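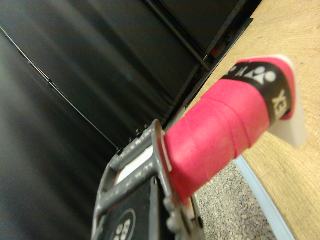 String tension starts to drop the moment the racket comes off the machine, and most of the loss happens before anyone has hit a shuttle with it. I have been keeping a log of this since October, mainly to settle a disagreement with Kiran Goel over when a racket needs restringing and when the player just thinks it does. Players blame the strings for a lot of things that come from the other end of the racket. A pinkish-red overgrip wound in overlapping bands leaves a faint ridge at every seam, and if the overlap is uneven your fingers will find it on a backhand before your ears notice any change in the string bed. So I now check the grip first and write it down, in its own column, before I measure anything.

Method

I don't own a tension tester. I use pitch. Hold the racket by the shaft, tap the string bed in the center with a pen, record the tap with a phone, and read the main peak off a free spectrum app. For a given frame and string, higher pitch means higher tension. The number does not carry over to a different frame, so there is no point comparing yours with your partner's.

The test racket was strung by Vangelis Makris on the Drindano at the Preledley club, using Kustton string from a reel the club bought last year. First reading off the machine was 1026 Hz. I took three taps per reading and kept the middle value. The racket stayed in its bag in my hallway between readings. I moved it out of the car after reading up on heat and nylon, and I threw out the two readings from before that.

What the log shows

The pitch fell fastest overnight, with no play at all. After that it flattened out and went down a little with each session. Smash practice cost more than doubles, as you would expect, though my doubles sessions include a lot of standing at the net while Aliki covers the back.

I stopped at 19 sessions when a main string broke near the top of the frame. There was visible notching where the strings cross, so I put the break down to wear. Tension had been close to level for a while by then. Kiran reads this as proof that he can play until the string snaps. I read it as proof that he should judge by feel for the first week and by notching after that. We have not settled it.

One error source I did not expect was the damping from my own hand. Holding the handle lightly or tightly moved the peak enough to matter. Holding the shaft between two fingers fixed it.

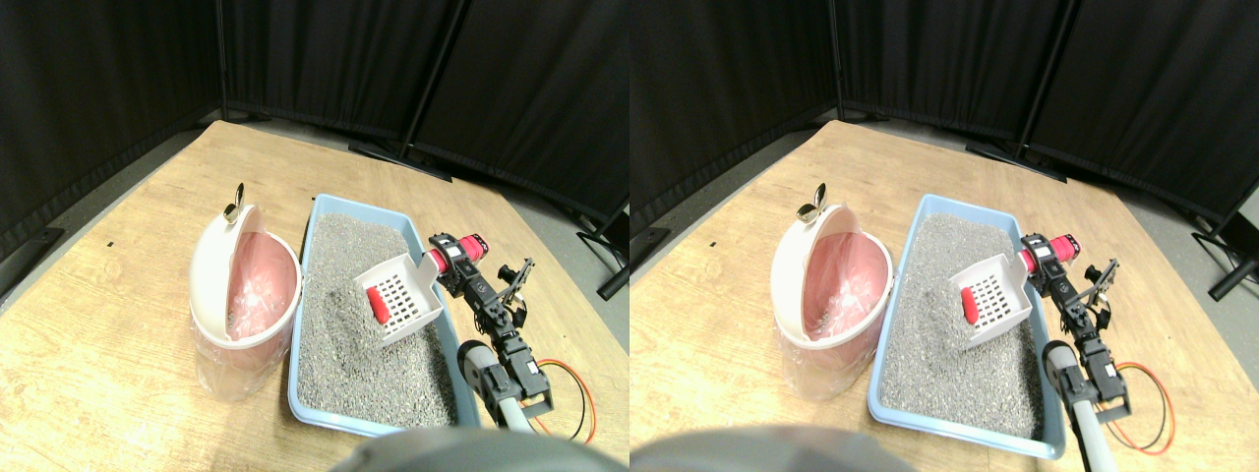 Pre-stretch

Vangelis pre-stretches by hand for anyone who asks. Damir Stan says it makes the bed feel dead. I had one racket done this way and the overnight drop was smaller, but it started from a different pitch and I have only the one sample, so I would not lean on it.

Next round

Two frames of the same model, same reel, same day, one pre-stretched and one not. Evangelia Gkikas has offered the second frame on condition that she gets it back before the Tilahun league starts again. Readings every 3 hours on the first day, then once a day up to day 30, no play on either racket. I'll post the spreadsheet when it's done.

Posted 27 Nov 2020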